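Search this diary
Enter keywords Go
Older entries | Newer entries
3 min read

Wednesday, late, with tea

I had promised myself I would be in bed by ten, but here I am at the kitchen counter with blue fuzz still stuck to my thumbnail, and I would like to get today down before it all runs together. We spent nearly the whole day laying out surfaces at Gedari, Laiba and I, and I don't think I have been that happily tired since we moved house.

I got in early and had the room to myself for a while, which I love. The heater ticks, the parking lot is still dark in January, and you can lay a line of tape without someone asking you how your weekend was. Then Laiba Rizvi came in with her big thermos and we got to work.
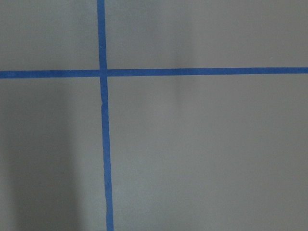

My grandmother used to chalk her hems before she cut, and I thought of her all morning, down on my elbows with the roll in one hand. She could draw a straight line across a tablecloth by eye, and I did not inherit it. My upright strip on the gray drifts off to the right as it comes down, and there is a little nick in its left edge just under the crossing that I keep seeing when I close my eyes. Laiba says it gives the thing character. She also says I tug too hard on the roll, and she's right, I do, and I did it again after lunch.

We talked about everything, the way you do when your hands are busy. Her sister is thinking of taking a job at Alham and can't decide, and I told her the long story of the apartment over the bakery (she had heard it, she was kind). Around eleven Shivam Shukla put his head in to ask if we had seen the good scissors. We had them, of course. We gave him the bad ones and he went away quite pleased!

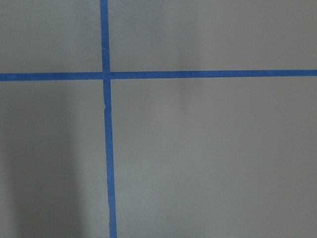 He came back ten minutes later to trade, and brought clementines, so I suppose it was fair. I ate four. Laiba peels hers in one long curl and sets the curl on the windowsill, and by the afternoon there was a whole row of them and the room smelled wonderful.

Lunch was the lentil soup I made on Sunday, better now than it was then. I called Mom while it heated and she told me all about Halfdan Gunnlaugsson's knee, and the neighbor's new fence, which cost 800 dollars and leans.
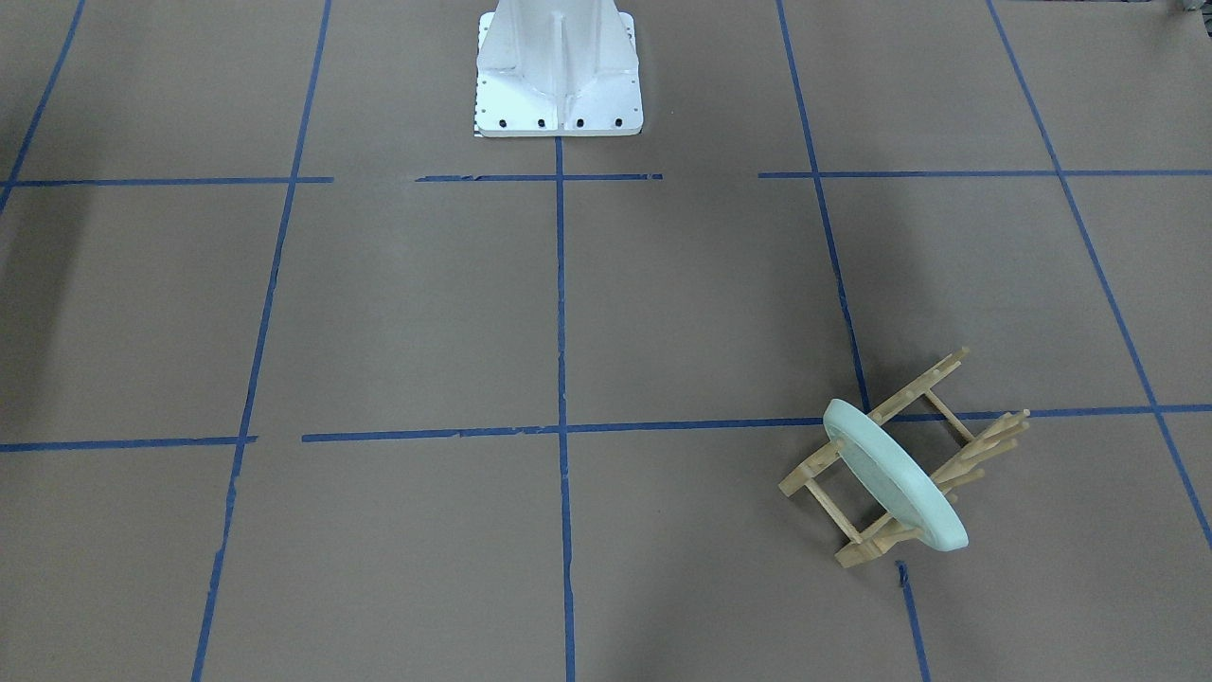
I do like kraft paper. It reminds me of covering schoolbooks, the smell of it and the way it crackles when you kneel in the wrong spot, and I could happily buy a roll just to have in the closet for birthdays. The tan looks so warm with the blue on it, all those big rectangles, like a quilt before the pretty pieces go in. Mind you, the line up by the white pedestal is in three pieces with gaps you could lose a clementine in, and a few of the ends are frayed. I wanted to do it over. Laiba made me sit down and drink something first, and then I wanted to do it over a good deal less.

Sushil Pant stopped in with his coat already on and stood looking for a long while with his head tipped, and then he said it looked like a street map of somewhere nice to live. I thought that was lovely of him. I have been naming the streets ever since.

My knees are telling me about it now. Tomorrow I must remember the cushion from the hall chair, and to buy more tea, and to write back to Vikas about the train. The cat has settled on my other sweater and I haven't the heart to move her, so I'll go up in this one.

Contact | Copyright, all entries by the author | Back to top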